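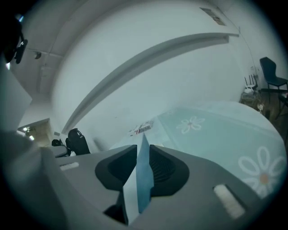

Westden's old wool store will open its doors again in October as Amini, a shared repair workshop where locals can bring in broken household goods and learn to fix them. The building on Skumgate has stood since 1882, and the team behind the project is thrilled to see the lights back on. Plenty of the gear people use now is made of moulded plastic, grey bodies with pale blue and black parts and the odd white insert, and the workshop will be teaching repairs to plastic as well as the usual timber, metal and cloth.

5 Sep 2021 -- Bookings are open today for the first season of evening classes. Each class takes 10 people and runs for two hours, with tea and a biscuit at half-time. Topics include darning, chair caning, sharpening garden tools, rewiring a lamp and plastic welding, which has already drawn a lot of interest from parents with a cupboard full of cracked toys!

The main hall has been given 60 metres of new bench space, and the original floorboards have been sanded and oiled. Out the back, the loading dock has become a covered area for painting and other messy jobs, with a ramp from the laneway for prams, wheelchairs and very heavy armchairs.

Amini is run by Wotelness, a Westden not-for-profit that has held pop-up mending days in the neighbourhood for almost 10 years. Those days will keep going -- same tables, same big teapot -- but the group now has somewhere to store its tools and leave a half-glued chair overnight.

Class bookings can be made at the front counter on Skumgate. Tools are supplied, and closed shoes must be worn in the workshop.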